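Looking After a Two-Arm Sorting Cell: Setting Up, Cabling and Repair
Final project report, May 2024

1. Background

The cell was handed down to us from the year before, along with a folder of notes that stopped halfway through a sentence about torque. It has two arms, one bench top, three white walls and a habit of sulking. The department calls it Tosatar. We called it other things until December, when it started to behave.

Our brief was to get the cell running a bottle-to-bin task for long enough that somebody could use it, and to write down how to keep it running. Getting clever with the sorting itself was left to the Drisarel group next door, who have more computers and better chairs.

2. State of the cell on arrival

The left arm would home correctly and then forget. We blamed the software for 2 weeks. The fault was a base screw that had worked loose, letting the whole arm lean by a hair whenever it reached out. We tightened all the base screws on both sides, marked them with a paint pen and felt rather foolish.

The right arm was mechanically fine but dropped off the bus without warning. This was a cable fault, as was nearly everything afterwards.

3. Cabling

Camera and wrist cables have to follow every joint. Too short and they pull out at full reach; too long and they get in front of the gripper. The previous team had chosen too short. We replaced the lot with longer purple ones from Flolletti, in purple because that was the colour in stock, and routed them with wide loops outside the elbow.

The first version of the loop snagged on the elbow housing in one run out of three. Moving the tie point lower down cured that. A strap on the right forearm was added later, and we would add one to the left as well if we had the year again.

4. Daily checks

Before power: push each base by hand and feel for play. Run a finger along every cable from camera to base. Wipe the bench top.
After power: look for the green lights at the wrists. Home the left arm first, then the right. Open and close both grippers.
Every 200 cycles: re-check the marked screws and the gripper fingers.

The checks take 16 minutes if done properly and 3 if done by us in the last week of term.

5. Test run

Bottles start on the bench and finish in the bin, which stands at the back where both grippers can get to it. Empty drinks bottles were used throughout, and supplies were never a problem in a building full of students.
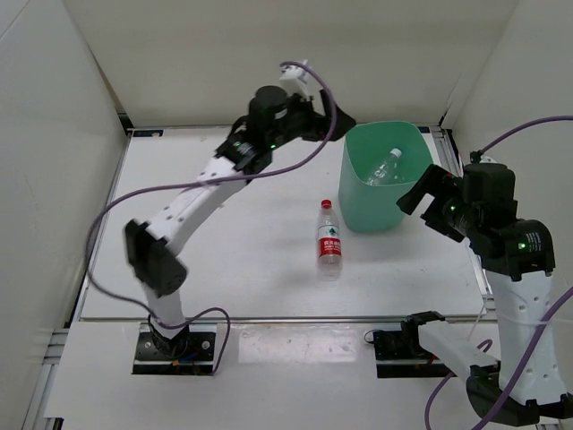 Figure 1. The bottle task, with one bottle in the green bin and one on the bench top. The left arm's camera cable loops round the outside of its elbow.

The left arm still lets its cable pass close to the front of the gripper. We tried a clip, which the arm removed, and then a shorter loop, which brought back the old problem from section 3. The present arrangement is a compromise and should be watched.

6. Left undone

The spare wrist motor from Kong is in the drawer under the bench, unopened. The homing script still needs the arms to be started in the right order and says nothing useful if they are not. The torque notes remain unfinished — we did at least complete the sentence.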